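Session 7: House rules for the sorting cell

Okay, last week we got through the risk assessment form (thanks for sticking with it, I know it's long), so now we get to the rules you'll live by at the bench. Rocío Montoya wrote the first version of these and I've been fiddling with them ever since, so if something reads oddly, blame me!

Rule 1. Set the speed before you set anything else. In teach mode we stay at 100 mm/s, and I mean all of us, me included. Dae-han Wi has the log sheet, and he does check.

Rule 2. Lift straight up, then travel. Your travel height has to clear the tallest block in the row plus whatever is hanging under the tool, and people forget that second part every single term. Write your clearance down on the sheet before you run the move.
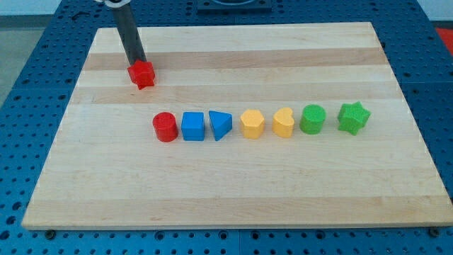 Rule 3. Hands stay off the board while the arm has power. If a block tips over, stop the arm, wait for the light, and then reach in (yes, even for the little heart one). Work in pairs, so one of you has the stop button and does nothing else.

Rule 4. Same layout, same order, every run. If you change the row, give it a new layout number. Two groups skipped this in February and we couldn't compare a thing.

For next time: read the Agudelo handout up to the part on stopping distance, and bring your clearance numbers. Questions go to me or to Fidelina Taipe in room 142.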